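Status: usable, not pretty. Last touched in March, before the Javmont round. If something in here disagrees with the code, trust the code and tell Lenka.

# etano-hands

Hand motion data from the Rutness student robotics club. Picking up a cup, putting it down, moving it next to another thing. Recorded with the glove kit, with a fixed camera by the table and the fisheye on the hand-held gripper. Meant for our Javmont competition entry, shared because two other teams asked.

Maintained by Lenka Dvořáček (sync, calibration) and Prasetyo Gunawan (glove, gripper, most of the swearing).

## Quick facts

| | |
|---|---|
| episodes kept | 106 |
| episodes thrown out | 12 |
| typical task | grasp cup, lift, place |
| hands | right only |
| streams | glove joints, glove pose, fixed camera, gripper fisheye |
| labels | start, grasp, release, end |
| faces | visible, see Consent |

Not every episode has every stream. Check `streams` in the episode file before you loop over anything. Learned that one the slow way.

## What it's for

The Javmont task: a small arm has to pick a drinking cup off a cluttered table it hasn't seen and set it down upright. No points for speed, which suits us. Our plan is to pretrain on human hands, then fine-tune on the arm with whatever time is left. This repo is the human half. The arm half lives in `vanek-arm` and is a mess right now, don't clone it yet.

Vaněk = the arm. Etano = the whole project. Rutness = the club. People keep mixing these up in issues.

## Getting it running

```
pip install -r requirements.txt
python tools/check_episode.py data/ep_first
python tools/play.py data/ep_first --fixed --fisheye
```

`check_episode.py` should end with `ok`. If it says `no overlap` the clocks are off and you want `tools/resync.py`. If it says nothing at all you are probably in the wrong folder.

Python version: whatever the lab machines have. Works on Linux, worked on a Mac once. Windows, no idea, PRs welcome.

## How a session goes

1. Table first. Patterned cloth on, so the tracker gets some texture to complain about.
2. Electronics box at the near edge, cables out to one side. Do not let the glove cable run under the cup.
3. Start the fixed camera. Then the glove. Then the fisheye. This order, the logger assumes it.
4. Cube check (next section).
5. Sync clap.
6. Episodes. Batches of 10, then a break, then the cube again.
7. Copy the files off before anybody unplugs anything.

Step 7 is in the list because of what happened to the very first batch. It isn't in the counts, it's just gone.

## Cube check

The white cube with the square markers is how the cameras and the glove get to agree on where things are. Hold it over the table, turn it slowly so more than one face gets seen, keep fingers off the black squares as much as you can. Bottom edge is fine to grip, the fit survives a covered edge. It doesn't survive a thumb across a whole marker.

Do it at the start and after each batch. Also after anyone bumps the tripod, and own up if it was you.
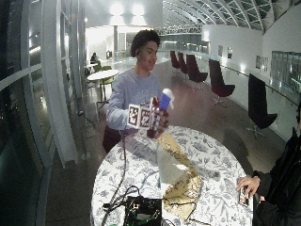 Prasetyo: can we please write down that the cube gets turned slowly? Half my bad fits come from people spinning it like a dice, and then the residual is over 1000 and the log blames the glove. Slow. One face, wait, next face.

OK, written down. Twice now. The residual is in made-up units, by the way, just look at whether it's small or silly. Good fits are two digits.

If the check fails:

- lights in the marker. Tilt it away, try again
- motion blur, see complaint above
- wrong marker size in `config/cube.yaml`. There are two cubes in the club cupboard and they are not the same size. Mesure with calipers
- camera got nudged after the intrinsics were done

## Glove

Right hand, wired. Finger joints come from the glove itself, wrist pose comes from the square marker on the back of the hand as seen by the fixed camera. So if the back of the hand turns away from the camera, pose drops out and you get fingers without a wrist. `pose_valid` is 0 for those. We don't interpolate in the raw files. `tools/fill.py` does it if you want it, short gaps only.

Sitting or standing, both are in there. Seated reaches are longer and flatter, standing ones come down from above. Field is `posture`. Somebody should have written it down from the start; it was added afterwards by scrubbing the video, so treat it as mostly right.
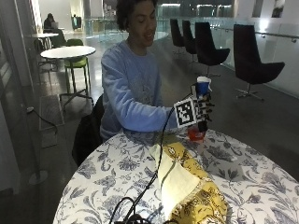
*Seated reach, glove on the blue cup, marker toward the camera.*

Known glove problems:

- thumb reads too open by a bit, always. Constant offset, not corrected
- ring and little finger are coupled more than real ones
- cable tugs. Shows up as a small twitch in the wrist. We left them in, the arm has a cable too
- drift over a long batch, which is the other reason for the cube

Sizing: one size of glove. On small hands the fingertips float and the grasp label comes late. Every episode has `fit` set to `snug` or `loose`, judged by the wearer.

## Labels

Done by hand in the player, one pass by Lenka, second pass by me (Prasetyo) on the ones we argued about.

- `start`: hand begins moving toward the cup
- `grasp`: first frame where fingers stop closing
- `release`: first frame where they open
- `end`: hand back at the table edge or out of view

Grasp is the fuzzy one. Fingers stop, then squeeze a bit more when the lift starts. We label the first stop. If you need the squeeze, look at the joint velocities, it's easy to see.

Things on the table vary on purpose. Cups, a bottle, paper, cloth, phones. The clutter isn't labeled and we aren't going to label it. If you train a detector on this you are on your own for boxes, sorry.

Lighting, mostly evening, big hall, lots of glass and a shiny floor. The light fittings show up twice, once for real and once in the floor, and the tracker has locked onto a reflection before. There is a mask for the fixed camera in `config/masks/` that blanks out most of what's beyond the table.
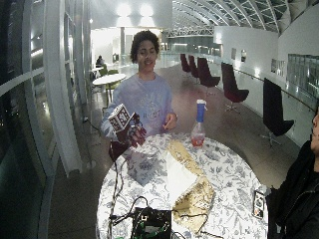

Mask is off by default. Turn it on with `--mask hall` if you're running the marker detector, leave it off if you want full frames for training. It was drawn for one camera position, so if the table edge looks chopped the camera had moved and you need to redraw. `tools/draw_mask.py`, click the corners, press s. Takes a minute. It doesn't warn you before overwriting the old one, so make a copy first.

## Fisheye

Comes off the hand-held gripper. Very wide, strong distortion, black ring round a circular picture. Raw files are not undistorted. Reasons: we tried, the edges turned to soup, and the policy seemed just as happy with the circle.

If you want it flat:

```
python tools/unwarp.py data/ep_first --crop center
```

Edges are thrown away with `--crop center`. Use `--crop none` if you like soup.

Exposure is auto and it jumps when the gripper tilts up toward the ceiling lights. Things in front of a bright background go nearly black. We thought about locking the exposure, then the table shots came out too dark, so auto it stays for this version. Next version maybe.

Gripper tilt is whatever the person holding it did. No gravity alignment. There's an IMU stream on some episodes, unfiltered, noisy.

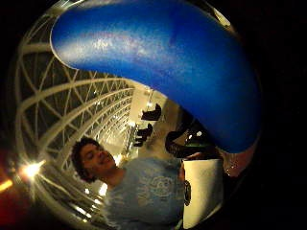

Do I need the fisheye stream to train on this?

Glove plus fixed camera is enough for the grasp timing, and that's what our baseline uses. The fisheye helps with the last bit of the approach, so add it once the simple thing works.

## Splits

`splits/default.json`. Split by session and wearer, not by random episode. Do not reshuffle by episode, neighboring ones are nearly identical and your test score will look lovely and mean nothing. We had a week of very happy plots that way.

The thrown-out ones are in `rejected/` with a one-line reason each. Mostly lost sync. Kept because they're handy for testing `resync.py`.

## Layout

```
data/
 ep_*/
 meta.yaml
 glove.csv
 fixed.mp4
 fisheye.mp4 (not always)
 imu.csv (not always)
 labels.json
config/
splits/
rejected/
tools/
```

Times in `glove.csv` are seconds from the clap. Times in the video are frame numbers. Yes, annoying. `tools/common.py` has `to_seconds()`, please use that and don't write your own, there are already three versions in the repo.

## Consent

Everyone on the glove or the gripper signed the club form. Form covers sharing with other student teams for coursework and competitions. Doesn't cover ads, doesn't cover face recognition, don't. People in the background of the hall did not sign anything, so the public copy has the background blurred. The full copy you ask Lenka for, by mail, from a school address.

If you're in it and want out, write to either of us and we pull the episodes and bump the version.

## Not great yet

- right hand only, a left-handed mirror is not the same as a left hand
- few wearers, all students
- one hall, one kind of table
- cups heavily over-represented compared to anything else
- liquid in containers isn't logged. Should be, changes how people grip
- `meta.yaml` has `notes` in whatever language the person was thinking in

## To do

- [x] fix the sign on wrist roll
- [x] second pass on grasp labels
- [ ] thumb offset
- [ ] log what's in the cup
- [ ] daytime session
- [ ] split `common.py`, it's too long
- [ ] write the arm README (Prasetyo, you said you would)

## Using it

Fine for classes, clubs, competition entries. Say where you got it: "etano-hands, Rutness student robotics club". Send us a video if your arm picks somthing up. Issues get read in the evenings, mails sometimes later than that.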